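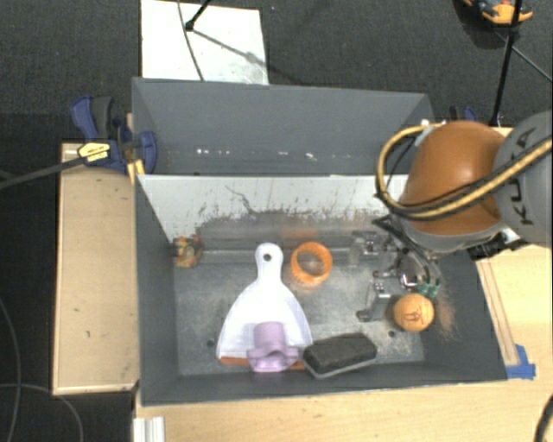 Can a board game teach you anything about defence budgets?
More than the evening news does, and with better snacks, though you'll have to put up with the rulebook.

Home | News | Opinion | Reviews | Letters

REVIEW: Lunmont Line (Letico Games)
By Gerkis Ahonen
February

I came to Lunmont Line as a churchgoing near-pacifist, which is to say I object to armies and sleep soundly behind one. The game has been designed for people like me. You govern Lunmont, a small country with a large neighbour, and each turn you divide your money between hospitals, schools and things that explode. The neighbour's intentions are on a card you can't look at.

Everybody starts with 4000 crowns. In our first game I put 3000 of mine into schools and felt marvellous until the second round, when the neighbour's card was flipped and I had literate citizens and no border. In our next game I bought artillery, the card said "Holidays at Home", and I was voted out by people waiting for hip operations. Fair enough. I'd have voted me out too.

The best idea is the Conscience track. Each player has a wooden marker which slides down when you sell arms, break a treaty or turn away refugees. You can still win from the bottom of it, and my dinner guests did so with a cheerfulness I've been trying to forget at Communion.

The rulebook is a labour of love in the sense that it's labour. The section on alliances contradicts the section on treaties, and the index sends you to a page about fishing rights. The box claims it plays in two hours. We finished at ten past one in the morning, and that was with the fishing rights left out.

The colours are another grumble: navy and a slightly different navy, for opposing sides. The paper money is lovely, though, and the map folds flat.

Buy it if your friends can argue about deterrence and still drive each other home. It's for 2 to 5 players, and three is best. With two it's mostly glaring.

2474 shares | 2 comments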